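Budget for hands, second pass

June, a little before 9 at night. I told Anouk I would have the equipment list to her before she goes on leave, so I spent the evening on it and I'm writing down where it stands while I still remember.

The Durnden lease on the two arms is settled. What isn't settled is the hands. We have one pair, and the two projects that want them both want them in the mornings. Padmavathi thinks we should buy a second pair outright. Libor thinks we should buy spare fingers and tips and run the pair we have for longer hours. I went in this morning leaning toward Libor and came out less sure.

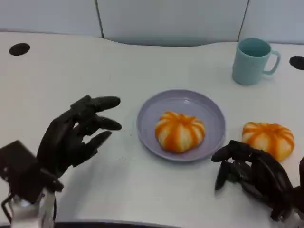
Filed under: Equipment planning

The table work is all kitchen-type tasks at the moment. A plate, a mug, striped buns that look like little pumpkins. The props cost next to nothing and I have put them on one line with cleaning supplies. I would like to keep that line small but not zero, which is what happened last year, and then Vy paid for things herself and had to be chased for receipts.

The quote from Ciltton came in for a full pair of hands with wrist mounts and cables. Delivery is 10 weeks. The spare parts quote has a much shorter wait, five weeks, but it doesn't include fitting, and Felicidad is the only one of us who has been trained to do it. Her hours have to go in the budget too. I wrote to ask if they would train a second person and what that costs.
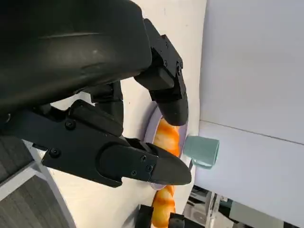 Fingers over the plate, with the mug beside it.

I counted fasteners off the parts drawing for one hand, spares included, and got to 96. That sounded like a lot until Felicidad said she orders them by the bag. So screws come off my list and go under workshop stock. One less thing to argue over.

Wrist cameras are a separate matter. The view is good for close work, but a lot of it is the hand itself, and Padmavathi wants to try a different mount before we commit to more cameras. I agree with her. I have put down money for mounts now and moved the cameras to the second half of the year. If the finance office wants to know why, she can write the paragraph.
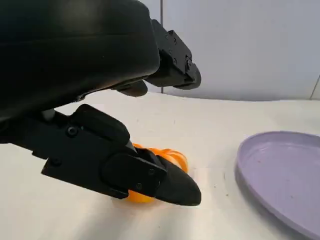 What I'm asking for

One second pair of hands, bought and not leased. One set of spare tips for each pair. Training for one more person, probably Vy, who has already said yes. New camera mounts. Clikbridge software seats stay the same as now.

What I took out: the third arm, the bigger table, and the rolling cabinet. I would still like the cabinet.

The total is over what Anouk hinted at. I went through it twice looking for something to cut and the only real choice is the second pair. Without it we're back to sharing mornings, and that means paying people to wait their turn. I tried to put a number on the waiting and gave up — nobody has kept track of it, including me. I'll ask both groups to write it down from now on.
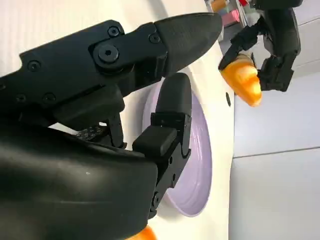 Both hands at work, one holding an orange and yellow piece.

Libor stopped by at lunch and read the draft standing up. He still says spares first. His point is that a second pair needs spares as well, and he's right, so the tips are doubled in the version I'm sending. He also asked about insurance in shipping, and I had forgotten it. Added.

To do tomorrow: call Ciltton about whether the price holds into the fall, get Felicidad's hours in writing, ask Ông Freight what they charge to bring crates up to our floor. Then send it to Anouk by 5.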